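Sturnel method

The Sturnel method is a way of showing a household robot a task by remote control. An operator moves a pair of handheld leader arms, and the robot's own arms copy the motion while joint positions and camera views are saved. The recordings, called demonstrations, are later used to train a control program. The method takes its name from the town of Sturnel, where the Karaki workshop first used it for sorting and tidying tasks.

Background

Early work at Karaki relied on hand guiding, in which a person takes hold of the arm and pushes it through the motion. Hand guiding is easy to learn, but the person's hands and body often block the cameras. It is also hard to guide two arms at once. The workshop changed to leader arms after a trial in which operators were asked to repack mixed household goods.

Procedure

A session begins with the arms in a rest position. The operator closes both leader grips to start recording and opens them fully to stop. Each demonstration covers one short task, such as moving a single item from one bin to another, and lasts up to 50 seconds. Operators work in shifts of 3 hours. A demonstration is thrown out if the arm strikes furniture or a cable pulls tight.

The Simurgate collection

The largest set of recordings made with the method is the Simurgate collection, which holds 1527 demonstrations from six homes. Most were recorded in bedrooms and kitchens. Bins, boxes, bags and folded cloth make up much of the material. Clear plastic is common in the set and is considered difficult, as reflections and cloudy walls hide the shape of what is inside.
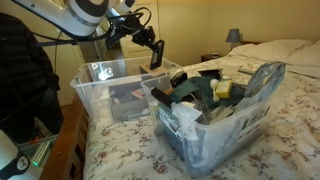
Dullar, writing in response to the collection's release notes, objected that bins on a mattress shift when pressed and that tasks of this type should be listed apart from those done on a table. The second edition of the notes added a field for the supporting surface.

Limitations

Leader arms of the original type give no sense of touch, and operators tend to grip soft items too hard. Results also vary between operators.

See also

Hand guiding
Leader arm
Remote control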